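**Pitasum opens rental management service for small owners in Satstead**

Satstead, 3 Jan 2018 — Pitasum, the property management company, announces today the opening of its new service for owners who rent out one, two or three homes. The service is called Pitasum Small Owner. It begins in Satstead and in the neighboring town of Cutov, and it covers apartments, row houses and single-family homes which are rented for a period of six months or longer.

Until now, Pitasum has managed mostly whole buildings. The company has at this moment 363 rental homes in its care, and the greater part of them belongs to owners with ten homes or more. In the last years many smaller owners have asked for the same help. Often these are people who inherited a house from their parents, or who moved to another city for work and did not want to sell. They have full-time jobs, and they do not have an office which can answer the phone when the water heater stops.

**What is included**

For one monthly fee, Pitasum Small Owner takes over the daily work of renting. The company prepares the listing, shows the home to interested persons, checks references and writes the lease. It collects the rent and the deposit, and it sends to the owner a monthly statement of two pages. The first page shows the money that came in and the money that went out. The second page lists each repair, with the name of the firm and a copy of the bill.

The owner stays in charge of the important decisions. Pitasum does not sign a lease before the owner has seen the application. Any repair above $226 must be approved by the owner in writing, by e-mail or by text message. The exception is an emergency, for example a broken pipe or a heating failure in winter. In such a case Pitasum calls the plumber or the heating firm first and informs the owner on the same day.

The owner can also decide to keep some tasks for himself or herself. Some owners like to choose the tenant in person, and others have a cousin who does the painting. This is possible and is written into the agreement at the beginning, so that there is no confusion later about who must do what.

**How the service was tested**

In September of last year Pitasum started a trial with 37 homes in Satstead. The homes were of different age and different condition. Several of them had stood without tenants during the summer, and in some of them the old lease was only a handshake. Pitasum staff visited each home, made a written report on the condition, and put all papers in order before the first rent was collected under the new service.

The trial brought several changes. At first the company wanted to send the statement only through its website. Many owners did not like this, and now the statement comes also by regular mail if the owner asks for it. The company also learned that the first meeting with the tenant needs more time than was planned. Tenants who had paid rent to the same person for many years wanted to know if their lease would change, if the rent would go up, and whom they should call at night. Pitasum now visits every existing tenant at home, at an hour which the tenant chooses, before the management is handed over.

Another change concerns the keys. During the trial it was found that many owners could not say how many keys of their home existed. Pitasum now replaces the cylinder of the front door at each change of tenant, and the cost of it is part of the monthly fee.

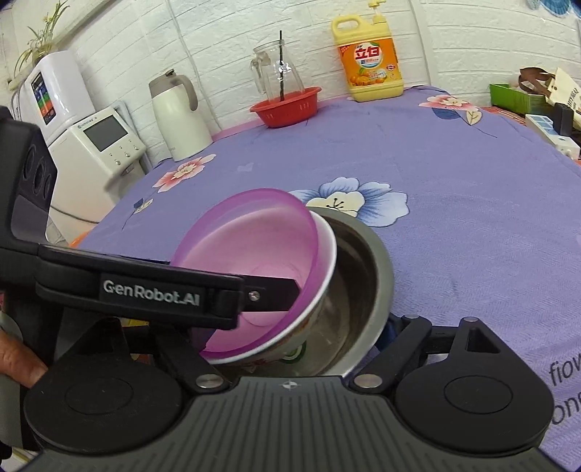

Martinelli wrote to the company after the trial that the monthly statement was the first one she could read without calling somebody, and that she would still like to see the yearly property tax on the same page. Pitasum has taken over this wish. From the next statement on, the property tax and the building insurance appear in a separate box at the bottom of page one, together with the dates when they must be paid.

**Fees and agreement**

The fee is a fixed part of the rent collected, and it is the same for a small apartment as for a large house. When the home is empty, the owner pays no monthly fee. Pitasum has chosen this way because the company should have the same interest as the owner — to find a good tenant in a reasonable time. There is a separate fee for finding a new tenant, and it is charged only one time, after the lease is signed and the deposit is paid.

The agreement can be ended by the owner at any time with 30 days of notice. There is no penalty for leaving. The company returns all keys, leases, reports and bills, and it transfers the deposit to the account which the owner names. If a repair is in progress at that moment, Pitasum finishes it or hands it over, as the owner prefers.

Owners who already have an agreement with Pitasum for a larger building can add a single home under the new conditions. Their existing agreement is not touched by this.

**For tenants**

Tenants in homes under the new service receive a folder with the most necessary information: the telephone number for repairs, the number for emergencies, the rules for trash and parking, and a copy of the report on the condition of the home. They can pay the rent by bank transfer, by check or at the counter in the Satstead office. There is no extra charge for any of these ways.

Repair requests can be made by phone or in writing. Pitasum answers each request within one working day. To answer does not mean that the repair is already done, and the company wants to be clear about this. It means that the tenant knows who will come and when. For smaller matters, such as a dripping faucet or a window handle, the company has two repair workers of its own. For larger work it calls local firms from Satstead and Cutov, and the owner can ask for a second price before the work begins.

The homes are inspected once a year. The tenant receives a letter at least two weeks before the visit and can ask for another date. The inspection looks at smoke alarms, water pipes, windows, and the outside of the house. It is not a visit to judge how people keep their household, and the staff does not open closets or drawers.

**Which homes can be accepted**

Pitasum Small Owner is open for homes inside the town limits of Satstead and Cutov. The home must have working heat, working smoke alarms and a safe electric installation. If something is missing, the company gives the owner a list and, if wished, a price for the work. The home can then be accepted as soon as the work is finished. Vacation rentals and single rooms in a house where the owner also lives are not part of the service.

Owners who live in another state are welcome. In this case the first conversation can be done by phone, and the papers are sent by mail. For owners who live nearby, the company prefers a meeting in the home itself — many questions are easier to answer when one stands in front of the boiler.

The first visit and the estimate of a fair rent are free and do not oblige the owner to anything. The estimate is given in writing. It names comparable homes in the same part of town and explains what would speak for a higher or a lower rent. An owner who wishes to manage the home alone after this may keep the estimate and use it.

**Start and registration**

Registration for the service is open from today. Owners can come to the Pitasum office in Satstead during regular business hours or ask for a call back through the contact form on the company's website. They should have ready the address of the home, the present lease if there is one, and the last bills for water and heat. If some paper cannot be found, this is not a reason to wait. In most cases the company can ask the utility for a copy, with the written permission of the owner.

In Cutov there is not yet an office. Appointments in Cutov are made through Satstead, and the staff comes to the home.

**About Pitasum**

Pitasum is a property management company with its office in Satstead. It manages rental homes for private owners, families and building associations. Its services include leasing, rent collection, bookkeeping, maintenance and yearly inspections.

**Press contact**

Pitasum, press office, Satstead. Questions from newspapers and radio are answered in writing, normally on the same working day. The sample agreement and a sample of the monthly statement are sent on request.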